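Calstead Dry Storage Cabinet, Model 28

Cabinets & Storage / Filament and Resin Supplies / Dry Cabinets

Ships by freight. Lift gate service available at checkout.

Overview

The Calstead Model 28 is a floor-standing dry cabinet for shops that keep more printer filament than will fit in sealed tubs. It holds 28 standard spools on steel rods and keeps the air inside at the humidity you set on the door panel. The unit plugs into a regular grounded wall outlet and makes very little noise.

Each cabinet is assembled, leak checked and run overnight before it is packed. The body is powder-coated steel with a full-length window in the door. The door gasket is one continuous piece and can be replaced without tools.

What it is for

Nylon, PETG and TPU all take up water from the air. Wet filament pops and strings at the nozzle, and layers may not bond the way they should. The Model 28 is meant for keeping dry filament dry over weeks or months. It will slowly bring down the moisture in a spool that has been left out, but it does not heat, and it is no substitute for a drying oven. If your spools arrive wet or have been sitting on the printer through a humid June, dry them first and then load the cabinet.
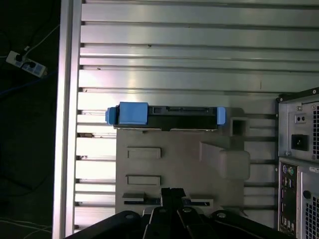
Most of our customers buy the Model 28 to protect the material they use for shop tooling, such as jigs, nests and holding blocks. These parts use a lot of filament in one print, and a bad spool can cost a full day. Moisture trouble can also be hard to spot on them. On a glossy part the blisters and rough patches show right away, but a matte, slightly textured finish like the one on the large gray fixture can hide a fair amount of it. For work of that kind we suggest writing the open date on every spool and going by the date, along with a short test strip before a long print. Blank spool labels are included with the cabinet.

How it works

A drying unit in the back wall draws moisture out of the cabinet air and vents it outside. The drying material renews itself on a timed cycle, so there are no packets to bake or throw away. During a renewal cycle the inside vent closes and the back of the unit gets warm. Leave a hand's width of space behind the cabinet for this.

After the door has been opened for a short time, the reading will climb and then settle again. It takes longer if you have loaded cardboard spools, which carry water of their own. Plastic spools recover faster.

Specifications

Capacity: 28 spools, standard 1 kg size
Outside width: 27 inches
Rods: 7, removable, four spools per rod
Body: powder-coated steel, light gray
Door: single, hinged right, window, keyed lock
Display: humidity and temperature, on door
Feet: leveling, four; casters sold separately
Warranty: two years on parts, five years on the body

In the carton

Cabinet with drying unit installed
Seven rods
Two keys
Power cord
Blank spool labels, one roll
Printed manual

Options and spare parts

Caster set, locking, set of four
Flat shelf, wire, replaces one rod
Door gasket
Pass-through port kit, for feeding filament to a printer while the spool stays in the cabinet
Calibration card for the humidity sensor

The pass-through kit fits the left side panel only. The panel has knockouts for it, and the rubber plugs in the kit should stay in any port you are not using. Two open ports are enough to keep the cabinet from reaching its lowest settings.

Large spools

Wide spools such as the De Luca bulk size will fit, two per rod, with the rod below removed. The Vekcombe cardboard refills need an adapter hub, which Vekcombe sells. We do not stock it.

Setup notes

Let the cabinet stand upright for a few hours before plugging it in. Level it with the feet until the door stays where you leave it. Run it empty overnight, check that the reading holds, and then load it. Do not set it next to a heater or under an air conditioning vent.

The sensor should be checked once a year against the calibration card. Instructions are on the back of the card. If the two readings do not agree, use the offset setting in the menu.

Shipping and returns

The Model 28 ships on a pallet from our Mikholm warehouse. Please inspect the carton before signing and write any damage on the delivery slip. Unused cabinets may be returned within 30 days in the original packing. Return freight is paid by the buyer. Opened gaskets and calibration cards cannot be returned.

For quantity pricing or a quote on a purchase order, contact Anselmo Lozano in shop equipment sales.

Page updated January 29, 2018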